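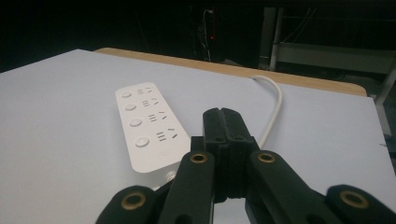 July, Tanard bench, started 2:10 pm

Power strip task, hand-held gripper. Goal for the set is one button press per demo with the fingers closed, any of the four buttons, called out before the start.

19 demos kept this afternoon. That brings the strip set to 337, and the whole Eltmont collection to 1,697.

Notes:
- Strip turned to a new diagonal between demos. Keep doing this, the last policy only liked it square to the table.
- Come down slower on the button nearest the cord end. I was tilting my wrist there and the fingertips went in at an angle. Threw those out.
- White strip on white board. Albers had trouble with tracking on this before, so check the trajectories before adding more. If they drift, try the bare wood.
- Start each demo with the fingers already closed. Two began open and I cut them.

Not done: plug insertion. Waiting on the new fingertips from Drendska.

Upload running at 4:40, log goes in the shared folder under strip_press.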